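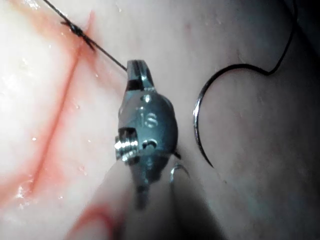 Can It Sew On a Button Yet?
Speaker notes, Naheed Jatoi, Flimwood spring meetup (March)
40 minutes with questions. Water on the left. Mic clips to the collar, so no scarf this time.

Opening

Say hello, thank Carolina Rocha for the invitation, then go straight in. Ask for a show of hands: who has a machine at home that washes the floor? Who has one that mends a shirt? Wait for the laugh and let it run, because that gap is the whole talk and I love it!

Floors are flat and they stay where you left them. A shirt moves when you touch it. So does the thread, and so does the needle if you let go for a moment. Everything I find exciting in robotics right now is on that second list.

What I mean by a chore: a job a person does with half their mind on the radio. Folding towels, wiping down a bench at closing time, packing a box, stitching a hem. Easy to explain to a teenager, awful to explain to a motor.

The shop floor first

Tell the Stiltberg story. They make seat covers, and I spent a morning there with Filipa Paiva, who runs the finishing line. Her cutting is automatic. Her long straight seams are close to automatic, as long as somebody feeds the cloth. Then you get to the hand-finishing tables and there are six people with curved needles, closing the last opening on every cover. I asked Filipa what she'd automate tomorrow if she could, and she pointed at those tables before I'd finished the sentence.

Why that step? Go slowly here, it's the good part. (Use my hands.) A seam at a sewing machine comes to the needle. A hand-closed seam makes the needle come to it, at whatever angle the cover happens to be sitting. You push in, let go, catch the point on the far side, pull through, and all that time you have to know where the rest of your thread has wandered off to.

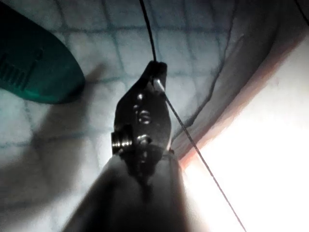 Pulling is where I'd like people to lean in. Too little and the stitch gapes, too much and the edge puckers or the thread snaps. People do it by feel and they're terrific at it. A machine needs some other way to know, such as force at the joint, or the line of the thread as the camera sees it, or a whole lot of practice runs with a person steering.

Surgical tools come into this talk because surgery has had a long head start on small jaws and fine thread. Those tools can turn and pinch in tiny spaces, and a trained person at the controls can do gorgeous work with them. What interests me is the step after that, when the person's hands come off for one stitch, then for two, then for a row.

Don't get lost in surgery! I did last time at Komham and ran over. Two minutes, then back to shirts.

What works now

Be generous here. Picking up a needle that's lying in a known spot: good. Driving it along a planned arc through something soft: getting good. Vacuuming, mowing, moving bins from A to B: done, go home, have a sandwich.

What's still shaky: grabbing a needle that has rolled. Finding the short end of a thread. Noticing that a loop has caught on the tool itself. Tying off, which is several little jobs in a trench coat. 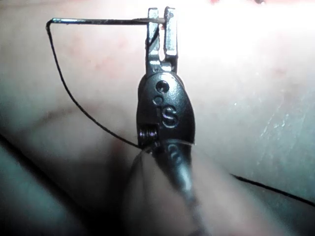 When will a home robot be able to mend my clothes?

I don't expect it soon, and I won't put a year on it. A fixed station in a workshop, with good lamps and one kind of garment, should come well before anything that walks up to your laundry pile.

(Good follow-up if they push: cost. A button takes a tailor a few minutes. The machine has to beat that on a bad day, with the wrong color thread.)

The Leitão test

Graça Leitão has a small repair shop and gave me my favorite yardstick. She keeps a box of odd jobs: a torn pocket, a coat lining, a teddy bear with a split side. Her test is to hand over the box, leave for lunch, and see what's done. Any order, no setup, no phone calls.

She got through 175 repairs last winter with one helper, and I'd be thrilled to see a machine manage the pockets. Only the pockets! They're all the same shape of trouble, and she'd happily never do another.

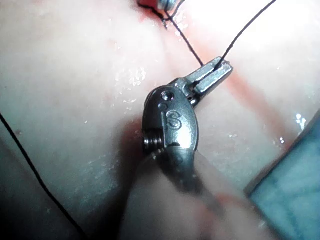
Knots deserve their own minute. Wrap, reach through the wrap, grab the tail, pull both ways, and keep the wrap from sliding off the tip while you're reaching. If the tail is too short you can't catch it, and if it's too long it drifts into everything. Pass the rope down the front row and have someone try it with two pairs of kitchen tongs. Give them a full minute. Cheer whatever they manage.

Where I land

Can machines do the chores? The flat ones and the rigid ones, very often. The soft ones, in pieces, with someone standing by. I think the pieces are wonderful, and I'd much sooner watch one careful stitch than another dancing robot.

Thank Filipa and Graça by name. Sofia Coelho has the sign-up sheet for the workshop visit, by the door. Questions until she waves at me. Get the tongs back.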